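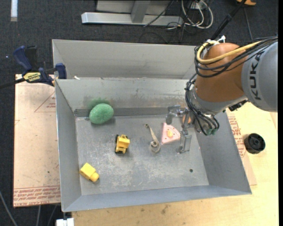
How long did the build take?
The first working version took 11 weeks of evenings in the shared workshop. Rewriting the pick code took longer than all the mounting and wiring.

Who worked on it?
Abena Amoah wrote the software. Leonie Mudgway handled the cell, the wiring and the safety stop.

What is the bin made of?
Sheet metal, with sloping walls so toys slide back toward the middle. We clamp it to the tabletop - otherwise it creeps when the fingers push on a wall.

How many picks have you logged?
878 as of July. More than 200 of those were misses, mostly on thin or curved pieces.

Can I get the code?
Yes. Ask for the Orura folder at the workshop desk. The older Killex scripts are in there too, but they don't run with the current gripper settings.

Can I run it myself?
Members can, after the safety walkthrough. It starts at 7 p.m. - bring closed shoes.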